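# About Skosari

We are a small company and we work on one question: can a machine do the ordinary chores of a home or an office yet? Our answer today is "some of them, slowly." We prefer to write this on our first page, so that customers do not learn it from the invoice.

Roxana Zapata started Skosari after 4 years at Flotness, where she tested machines for packing shelves. Now we keep a list of 65 chores. For each one we study how people do it by hand, and then we give it to a machine. Cables are the chore we are asked for most. 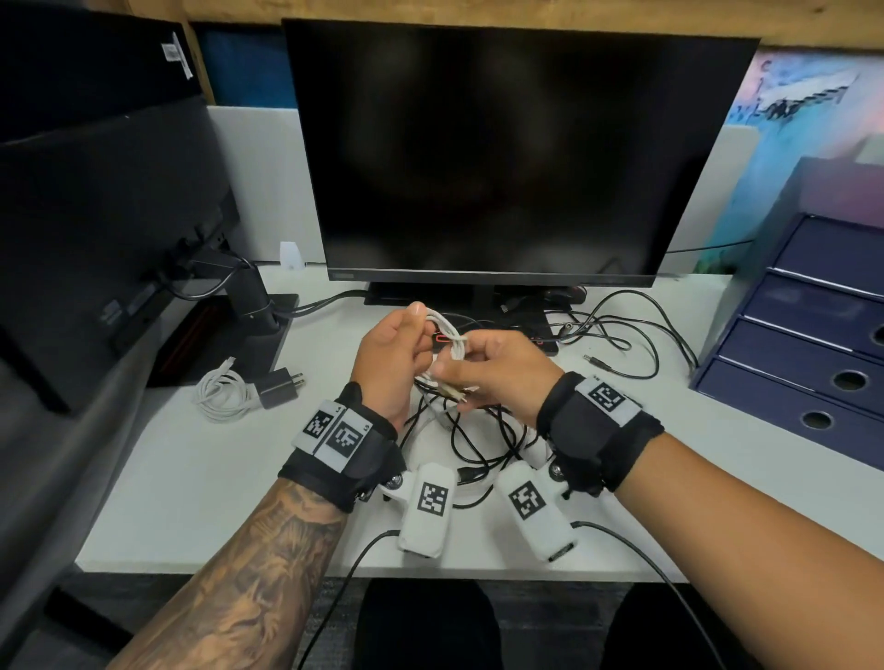
Marjatta Saarinen thinks we are too patient with cables. In her opinion a robot that can wipe a table and carry a box is already worth buying, and a person can do the cords for ten more years.

We partly agree. Boxes keep their shape, and our machine at the Plotari workshop moves them well. A cord changes its shape each time you touch it. Soft and crumpled things give us the same trouble, and small things between the fingertips are even harder.

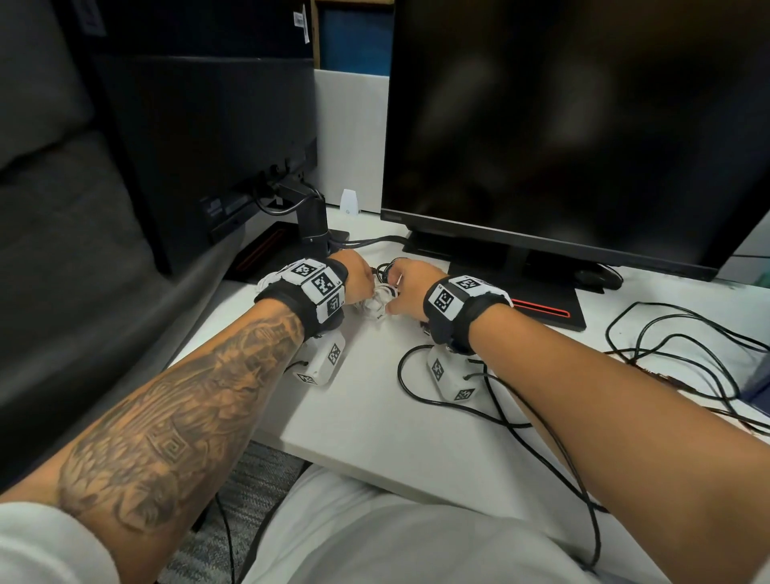 *Handwork at the desk, with tracking markers on both wrists.*

Up to November we recorded 1,687 tries by hand. The machine can now finish 4 chores from the list without help. Putting cords away is not one of them.
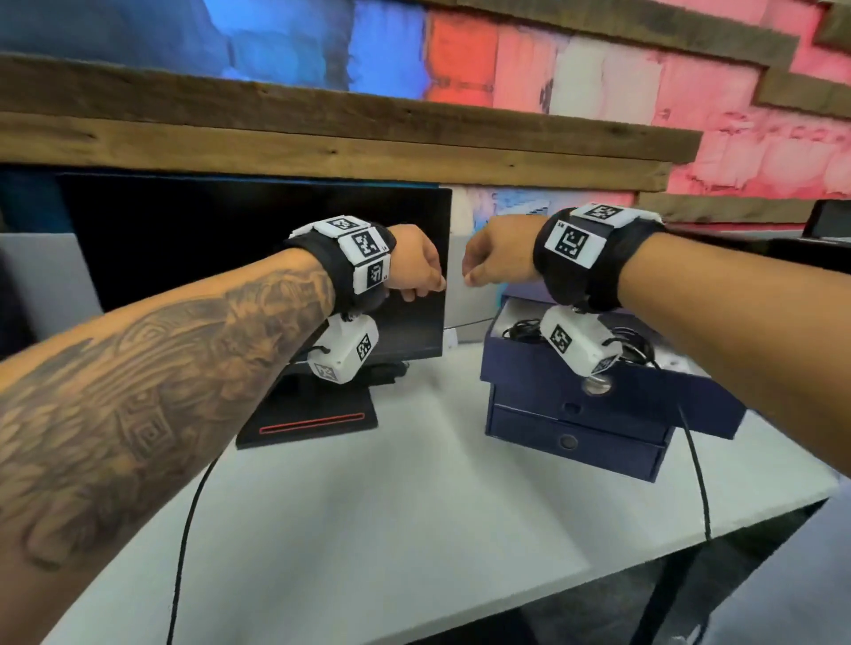 *Black cables in the blue storage box.*

If you have a chore which you would like us to try, please write to our office at Chaimongkol. Roxana reads the letters herself and answers in the morning.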